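Ticket: Skipping and hard starts, Statard fountain pen, medium nib
Status: Closed
Product line: Statard piston fill
Ink in use: Nimri blue-black
Paper in use: Drundura 90 pad, Jemia pocket notebook

Problem as reported

Pen writes well for the first few lines, then skips on downstrokes. After a pause with the cap off, it will not start without a scribble. The customer has owned the pen since June and did not see this with the first bottle of ink. No drops or falls. Piston turns freely. The customer has flushed it once with tap water and refilled it, with no change.

Initial reply

Asked for the following: how long the pen sits between uses, whether it is stored nib up or nib down, whether the problem shows on both papers, and what kind of surface the pad rests on when writing.

Customer response

Pen is used most days and stored flat in a drawer. Skipping is worse on the Drundura pad than in the Jemia notebook. Pad is used on a bare tabletop with no blotter or backing sheet.

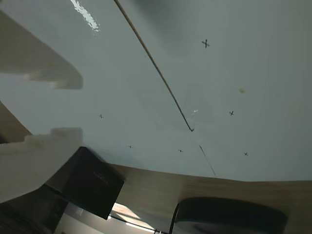
Smooth panel over the wood surface, with glare at upper left.

Notes on the response

Worse on one paper than the other usually points to a coating issue or to oil from the hand on the sheet. A pen that is slightly dry will show it on coated paper first. The hard start after a pause is a separate sign and fits a partly blocked feed or a cap that does not seal well. We treated the two as possibly related and started with cleaning.

Steps tried

1. Flush with cool water until clear. The customer ran 16 fill-and-empty cycles. The water was still tinted at cycle 11, so the earlier flush had not been enough. Result: hard start a little better, skipping the same.

2. Soak the nib section overnight in plain water, nib down, with the water just above the breather hole. Do not use hot water or alcohol on this model. Result: more color came out. Pen dried on a paper towel before refilling.

3. Refill with the same Nimri ink and write one full page in the Jemia notebook. Result: no skipping.

4. Write one full page on the Drundura pad with a clean sheet under the hand. Result: skipping on the lower third of the page only. Customer then used a fresh sheet from the middle of the pad and got one skip in the whole page.

5. Cap test. Leave the pen capped for 10 hours, then write without shaking it. Result: started on the first stroke. Cap seal is fine.

6. Uncapped test. Leave the pen open for 4 minutes, then write. Result: started after one short dry stroke. This is normal for this ink. 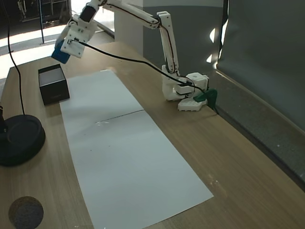

Cause

Dried ink in the feed, most likely left from the first bottle. The second factor was hand oil on the lower part of the page, which showed up on the smoother paper.

Advice given

Flush at every ink change and keep going until the water runs clear. Use a guard sheet on the Drundura pad. A few sheets of paper or a thin blotter under a single page will also give the nib a softer surface, and that helps with light pressure. The tines do not need to be adjusted. Please do not spread them with a blade, as this is not covered under the warranty.

If the skipping comes back with a clean feed and a fresh sheet, reply to this ticket and we will send a mailing label for a nib check. Include a writing sample on both papers.

Customer confirmed the pen is working. No parts sent.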